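Building Materials II
Handout 6: Moisture movement in solid wood floors
Prepared by Thenmozhi Hegde
Revised 25/01/2026

6.1 Scope

This handout covers seasonal width change in solid plank flooring laid indoors over a wood subfloor. Engineered planks are treated in Handout 7. Finish chemistry is outside the course. Bring a calculator and the coefficient table from Handout 5 to the session in the Rutherford room.

6.2 Moisture content

The moisture content (MC) of wood is the weight of water in the piece divided by the oven-dry weight of the wood, given as a percent. Freshly cut wood can exceed 100 percent. Flooring is kiln dried to a much lower value before it is milled.

Water is held in two ways. Free water fills the cell cavities. Bound water is held inside the cell walls. Drying removes the free water first, and the point at which the cavities are empty and the walls are still full is the fiber saturation point. For most species it is taken as 28 to 30 percent MC. Above that point the width of the board does not change with MC. Below it, the board shrinks as it dries and swells as it takes up water. All flooring in service is well below fiber saturation, so every change in MC produces a change in size.

6.3 Equilibrium moisture content

Wood left long enough in air at constant temperature and relative humidity (RH) reaches a steady MC, called the equilibrium moisture content (EMC). Temperature has a small effect in the normal indoor range. RH has a large one.

Two values at 70 °F are used in the worked problem:

RH 37 percent: EMC 7.2 percent
RH 49 percent: EMC 9.1 percent

Boards do not respond at once. A film finish on the upper face slows the exchange of vapor without stopping it, and the unfinished lower face goes on exchanging with the air space and subfloor. A short humid spell may leave no mark on a finished floor. A heating season will.

6.4 Direction of movement

Wood moves very little along the grain. Across the grain it moves by different amounts in the two directions:

Tangential (parallel to the growth rings): largest
Radial (perpendicular to the growth rings): commonly half to two thirds of tangential
Longitudinal: ignored in floor calculations

A flatsawn board has its width in the tangential direction. A quartersawn board has its width in the radial direction. The second is therefore the more stable product for the same species and the same change in MC.

The practical result is that gaps open along the long joints between planks. End joints stay nearly the same throughout the year. A layout plan should record plank direction for each room, including those where most of the floor will be hidden by furniture.

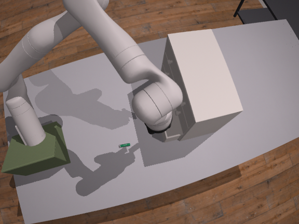

Ryan Furnival, going over the draft of this section, objected that end joints do open in some floors, and that students who read "ignored" will assume a gap at a butt end has nothing to do with moisture. The objection is accepted in part. Boards containing juvenile wood or compression wood can shrink noticeably along the grain. Poorly squared ends and boards that have crept sideways and skewed will also show a gap. For normal, straight-grained stock, the longitudinal term remains below the precision of the method used here.

6.5 Calculation of width change

Within the range of 6 to 14 percent MC, use:

change in width = W x C x (MC2 - MC1)

where W is the board width, C is the dimensional change coefficient for the species and cut, and MC1 and MC2 are in percent.

For red oak:
C (tangential) = 0.00369
C (radial) = 0.00158

Worked problem. A flatsawn red oak floor with 5 in. planks is in equilibrium at 49 percent RH. In the heating season the room falls to 37 percent RH and stays there until the floor reaches its new equilibrium. Find the change for one board and for a run of 20 boards.

Change in MC = 7.2 - 9.1 = -1.9
One board: 5 x 0.00369 x (-1.9) = -0.035 in.
Run of 20: -0.70 in.

Repeat for quartersawn stock:

One board: 5 x 0.00158 x (-1.9) = -0.015 in.
Run of 20: -0.30 in.

The total for the run is a free-movement figure. In a nailed floor each board is held to the subfloor, so the shrinkage is shared among the joints and little of it reaches the perimeter. Where boards have been bonded at the edges by a finish that ran into the joints, several may move as one panel, and a single wide gap opens at the weakest joint. This is called panelization.

6.6 Cupping and crowning

Cupping is a concave upper face, with edges higher than the center. It occurs when the lower face is wetter than the upper. The usual source is vapor from a crawl space or a slab that was covered too soon.

Crowning is the reverse. It is often produced by sanding a cupped floor before it has dried. The raised edges are cut away, the board later flattens, and the edges finish lower than the center. Do not specify sanding until readings taken near the top and bottom of the board agree with each other and with the expected service value.

6.7 Furniture and fixed loads

Free-standing furniture has little effect on width change. A table or a small drawer cabinet does not exert enough force to restrain swelling boards. Heavy fixed cabinetry is a different case. A kitchen island screwed through a floating floor pins it at that point, and movement that should have gone to both walls is sent to one. Install such units first and lay the floor up to them with an expansion gap.

Rugs and mats with a rubber backing reduce vapor exchange at the upper face and can produce local differences in MC.

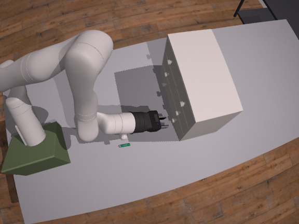 6.8 Acclimation

Acclimation means bringing the boards to the MC they will have in service. A fixed number of days is a poor specification. State a target MC and a tolerance, and require meter readings of both flooring and subfloor before work begins. The heating or cooling system must be running. Stock delivered in November to an unheated building will acclimate to the wrong condition.

6.9 Problems

1. Using the EMC values in 6.3, find the width change for a 3 in. flatsawn red oak board.
2. The Lakberg house has a run of 46 boards, each 3 in. wide. Find the free-movement total for both cuts.
3. Explain why the answer to problem 2 cannot be used directly as the perimeter expansion gap.

Comments (3)

gamness_floors
In 6.5, does the coefficient still work if the board starts at 16 percent? We had a delivery like that.

T. Hegde
Outside 6 to 14 percent the error grows. Use the shrinkage percentage method in Handout 5.

Ryan Furnival
Problem 2 should say whether the floor is nailed or floating. I would also move 6.8 ahead of 6.6.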